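4.3. Ce que mesurent vraiment les enquêtes de confort domestique

La littérature sur le confort d'été dans le logement repose, pour une part considérable, sur des déclarations. On demande aux occupants s'ils ont eu chaud, à quelle fréquence ils ont mis en marche un appareil, et s'ils s'estiment satisfaits du réglage obtenu. Les réponses sont ensuite rapportées à une échelle à sept degrés, moyennées, puis croisées avec la surface du logement ou l'âge du répondant. Nous avons nous-mêmes procédé ainsi dans la première phase de l'étude d'Imthorpe, et les résultats présentés en 4.2 en sont issus. La présente section expose les raisons pour lesquelles nous ne leur accordons qu'un crédit limité.

Le premier problème tient à la question elle-même. Yoshida et Hirano soutiennent que le vote de sensation thermique reste stable d'une passation à l'autre, à condition que la formulation ne change pas. Leur démonstration porte sur des étudiants installés en chambre climatique, assis, vêtus de manière homogène, et prévenus de ce qu'on allait leur demander. Il est difficile de voir ce que cette stabilité garantit pour une personne qui rentre chez elle à dix-neuf heures, ouvre deux fenêtres, prépare un repas et répond au questionnaire le lendemain. Dans notre échantillon de 400 ménages, une part notable des répondants interrogés deux fois sur la même soirée a déplacé sa réponse d'au moins un degré. Les commentaires libres suggèrent que le souvenir de la nuit qui a suivi compte autant que celui de la soirée : qui a mal dormi déclare, rétrospectivement, avoir eu chaud au dîner.

On pourrait répondre que de tels déplacements se compensent dans la moyenne. C'est la position de Rüegg, qui la défend avec constance et qui nous l'a opposée à deux reprises lors de la relecture de ce travail. L'argument suppose que l'erreur soit sans direction. Or les ménages du secteur de Burnmont, dont les bâtiments sont les plus exposés, corrigent leur réponse presque toujours vers le haut, tandis que ceux d'Imthorpe la corrigent dans les deux sens. Une moyenne calculée sur l'ensemble hérite donc d'une pente que rien, dans la mesure physique, ne justifie. Nous avons tenté de la redresser par pondération et renoncé : le coefficient obtenu dépendait davantage du découpage des quartiers que des températures relevées.

Le deuxième problème concerne l'usage déclaré des appareils. Le questionnaire demandait : « Combien de fois par jour modifiez-vous le réglage de votre ventilateur ou de votre climatiseur ? » Il s'agit d'une question commode, reprise de l'instrument Brunner afin de permettre la comparaison, et nous regrettons de l'avoir conservée. Les répondants ne s'accordent pas sur ce qu'est une modification. Certains comptent la mise en marche et l'arrêt, d'autres seulement le changement de vitesse. Une répondante a précisé en marge qu'elle ne touchait jamais à l'appareil, « sauf pour l'oscillation », qu'elle réglait chaque soir. Elle figure dans la base avec la valeur zéro.

Les 22 logements équipés d'enregistreurs Haltix offrent un point de comparaison, modeste mais instructif. Sur la période d'observation, ces enregistreurs ont consigné 2 998 changements d'état. Rapportée au nombre de jours et de logements, cette activité n'a guère de rapport avec les fréquences déclarées par les mêmes personnes. L'écart n'est pas non plus uniforme : il est faible chez les personnes vivant seules, et très élevé dès qu'un adolescent est présent au domicile. Matsuda y voit un simple effet de délégation, le répondant ignorant ce que font les autres membres du ménage. L'explication est plausible. Elle n'en ruine pas moins l'idée qu'un individu puisse répondre pour un logement, idée sur laquelle repose la quasi-totalité des enquêtes citées en introduction, la nôtre comprise.

Il faut se garder, pour autant, de prêter aux enregistreurs une autorité qu'ils n'ont pas. Un changement d'état est un événement électrique. Deux pressions rapprochées sur la même touche peuvent traduire une hésitation, une erreur ou un enfant qui joue, et le fichier ne conserve aucune trace de cette différence. Hosoda propose d'écarter les événements séparés de moins de 10 secondes. Appliqué à nos données, ce filtre supprime une bonne partie des manipulations du soir, précisément celles que les occupants décrivent en entretien comme délibérées : on augmente, on attend un peu, on trouve cela bruyant, on redescend. Le seuil paraît avoir été choisi pour la netteté des courbes qu'il produit.

Reste la question de l'interface, que les travaux sur le confort traitent volontiers comme un détail. Le modèle adaptatif postule un occupant qui perçoit un inconfort et agit pour le réduire ; il ne dit rien de la commande par laquelle passe cette action. Les télécommandes des petits appareils domestiques présentent pourtant des touches peu nombreuses, aux légendes parfois rédigées dans une langue que l'utilisateur ne lit pas, et l'association entre une touche et son effet s'apprend par essais (figure 7). Une partie des changements d'état enregistrés relève sans doute de cet apprentissage. Nous ne savons pas laquelle.

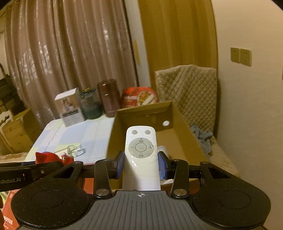
Figure 7. Télécommande blanche à pavé directionnel gris, avec touches moins et plus et légendes en caractères chinois.

La conséquence pour l'interprétation est moins anodine qu'il n'y paraît. Si un occupant appuie plusieurs fois avant d'obtenir l'effet recherché, le nombre d'actions croît avec la difficulté de la commande, à inconfort constant. Un logement apparemment « actif » au sens du modèle adaptatif pourrait n'être qu'un logement mal servi par son équipement. À l'inverse, plusieurs personnes âgées du secteur de Burnmont ont dit avoir renoncé à tout réglage et laisser l'appareil sur une position unique de juin à septembre. Leur inactivité a été codée comme une absence d'inconfort, ce que les entretiens démentent sans ambiguïté.

Yoshida et Hirano recommandent, dans ce type de situation, d'introduire une variable de familiarité avec l'appareil. Nous l'avons fait — l'ancienneté de l'équipement, déclarée par le ménage, en tenait lieu — et la variable n'explique à peu près rien. Peut-être est-elle mal construite. Un climatiseur possédé depuis huit ans et utilisé quatre soirs par été reste un objet peu familier, et nous n'avions pas demandé qui, dans le foyer, s'en servait.

Les analyses de la section 5 s'appuient en conséquence sur les seules températures intérieures relevées. Les votes de sensation et les fréquences d'usage y sont reproduits en annexe, sans test de significativité, pour les lecteurs qui souhaiteraient les rapprocher d'autres enquêtes menées avec le même instrument.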